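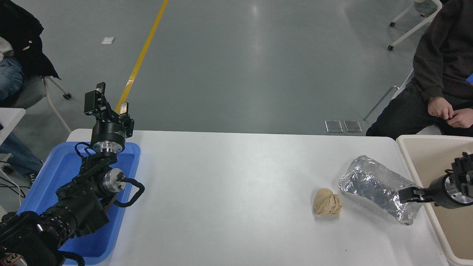

*Fig. 1. Dough and foil package on the table.*

# Unit 3: The run-up and the throw in shot put and discus

Notes by Nataša Popescu for the coaching certificate, first level. Please bring them printed to the practical class, there is space on the back side for your own drawings.

In Unit 2 we spoke about warm-up and about the order of a training hour. Now we come to the throws from the circle. I treat shot put first and discus second, although Costel Gashi, who teaches the parallel group, does it the other way. Both orders are fine for the exam.

## 3.1 What the two events share

Both events are thrown from a circle, and in both the athlete must stay inside until the implement has landed. After this the athlete leaves from the back half. Beginners forget this very often, and it is a pity to lose a good throw for it. I advise you to practice the exit from the first lesson, also when you throw only with a light ball.

The speed of release has the biggest influence on distance. The angle and the height of release come after. A young athlete who tries to throw very high usually loses speed, so do not correct the angle too early.

## 3.2 Shot put: the glide

We divide the glide into four parts:

1. **Starting position.** The back is toward the throwing direction. The shot rests against the neck, under the jaw, and the elbow is away from the body.
2. **The glide.** The free leg pushes low toward the stop board, and the support leg is pulled under the body. The shoulders stay closed.
3. **Power position.** The weight is on the rear leg, the heel of this leg is off the ground, and the chest still looks back.
4. **Delivery.** Leg, hip, trunk, arm — in this order. The arm is the last to work.

The common mistake is that part three does not exist. The athlete lands, and the shoulders are already open. Standing throws from the power position help here. In my group we do 11 standing throws before anybody is allowed to glide.

There is also the rotational technique. We do not teach it at this level, but you should recognize it when you see it at a meet.

## 3.3 Discus: the turn

The discus is held with the last joints of the fingers, and the hand is spread but not stiff. It leaves the hand over the index finger. For a right-handed thrower it spins clockwise, seen from above. If it flutters in the air, look first at the hand and only then at the legs.

For teaching the turn I use the order that Despina Trajkovski showed us at the Mirari summer course:

- standing throw, with a rubber ring
- step and throw, along a line
- South African drill
- full turn without implement
- full turn with implement

Do not hurry between the steps. In the Fallico school group, 16 athletes began together, and after three weeks only some of them were ready for the full turn. The others stayed with the line drill and lost nothing by it.

## 3.4 Safety

Everybody who waits stands behind the cage or behind the coach. Implements are carried back, never thrown back. With left-handed athletes the dangerous side changes, so check where your group is standing before each new thrower. On wet days dry the implement and the shoes with a towel — a wet discus slips out early and goes anywhere.

## 3.5 Practical task

Work in pairs. One person throws, the other observes only one part of the movement and says afterwards what he or she saw, in one sentence. Change after 3 throws. Hazel Alcantara will take the left-handed throwers to the second circle.

Written part, one page: choose one mistake from 3.2 or 3.3 and propose two drills for it. Explain what the athlete should feel in each drill. Send it to Ognjen Trajkovski by July 30, 2025.

## Reading

Course reader, chapter on throws, pages 11 to 14. The table with implement weights by age group is in the appendix. You need to know how to read it, but you do not need to learn it by heart.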